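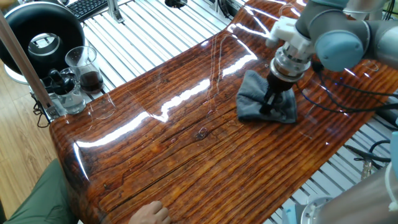
Holzplatten mit Harzbeschichtung — Oberflächenpflege

Werkstatt Hubmann, Galerie, Teil 7

Gezeigt werden Platten mit Klarharzbeschichtung, rotbraun bis orange in der Maserung, mit Ästen und langen Rissen unter der klaren Schicht. Die Einträge sind nach Arbeitsschritt geordnet, dieser gehört zu »Wischen und Sichtprüfung«.

Platte 19, Arbeitsplatz Gitterrost
Hochglänzende Oberfläche, dunkelgraues Tuch in der rechten Hälfte. Eine blasenartige Fehlstelle nahe der Plattenmitte, dazu einige feine, gebogene Kratzer in der Beschichtung. Die vordere Kante läuft unten links gerundet nach unten.

Hinter der Platte: Ringlicht auf weißem Fuß, ein Becherglas mit dunkelbrauner Flüssigkeit, ein zweites Glasgefäß mit Wasser und schwarzem Werkzeug oder Pinseln.

Hinweise zur Bearbeitung
Gewischt wird in Faserrichtung und ohne Scheuermittel. Das Tuch vor jedem Durchgang ausschütteln und neu falten. Kratzer, die im Streiflicht sichtbar bleiben, werden nass geschliffen und anschließend poliert. Blasen trägt Neelam Prajapati mit Lage und Durchmesser in das Plattenblatt ein — über das Auffüllen entscheidet Meinrad Hubmann.

Lieferbare Plattenlängen ab 80 cm. Anfragen zu einzelnen Stücken bitte mit Plattennummer, Ablage unter Mappe 898.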